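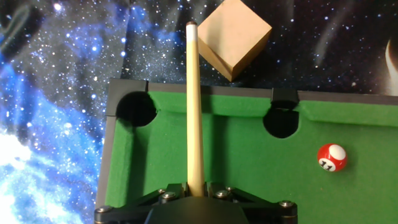 Cue in the gripper, number 11 ball waiting on the felt.

Small pool table, smaller training set: Harnwood group says less practice data can mean better shots

April 14, 2024

I am terrible at pool, so I came to this one with a bit of a grudge. The robot learning group at Harnwood has put out a short report on a method called Zellodus, and the test they picked for it is playing shots on a miniature pool table with a robot arm. I read it twice (the second time with a cup of tea, which helped) and then rang them up to ask a lot of daft questions.

The idea is simple enough to say. When you teach a robot by showing it what to do, you end up with a big pile of recorded goes, and most people feed in the whole pile. Zellodus goes through it first. It scores every recording by how well the last bit of the movement, just before the tip meets the ball, predicts where the ball ends up. Recordings that don't tell you much get left out, even if the shot was a good one! That was the part I had to have explained to me.

"A lucky pot is a rotten teacher," said Trygve Rønning, who led the work. "The arm copies the wobble and thinks the wobble was the clever bit."

The group recorded 1644 shots and the method kept 198 of them. They then trained one model on everything and another on the short list, and gave each of them 160 tries from the same ball positions. The short-list model potted 30 more balls than the other one. I asked whether they'd also tried 198 picked at random, and yes, they had — it did worse than both. 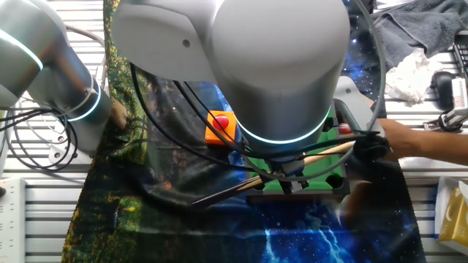
Getting the starting positions to match was, by all accounts, the dull part of the job. Austra Zariņš did most of it, and she told me she now sees pool balls when she shuts her eyes. Every try had to begin with the ball on a spot from a list, and she read those out while Trilok Bansal ticked them off. Working right up against the arms like that, I was glad to see the emergency stop box, the orange one with the big red button, sitting so near the table. The galaxy cloth got a question from me as well. The team swaps the fabrics between blocks of tries so that the model can't get by on remembering one background, and the report has a table for each cloth. Stars made very little difference. The plain grey sheet, oddly, was the worst of the lot, and Trilok has a theory about that which I didn't follow.

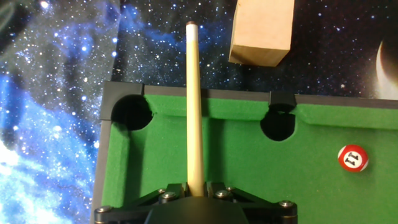
What it can't do yet

Bank shots, for a start. Everything in the report is one ball into one pocket with no cushions involved, and Trygve was quick to say so. The scoring step is also slow, and it needs somebody to mark the moment of contact by hand in each recording. Austra would very much like that to stop.

They haven't tried it on a second task either, though one is planned for September — pushing small parts into a tray, using the same scoring with hardly any changes. I've asked if I can come and watch.
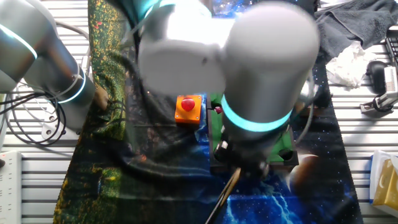
The arm with the cue angled down, teal ring lit, over the little green table.

The report is free to read on the group's page, and the 198 chosen recordings are going up next to it once Austra has finished checking the labels. The full set will follow later.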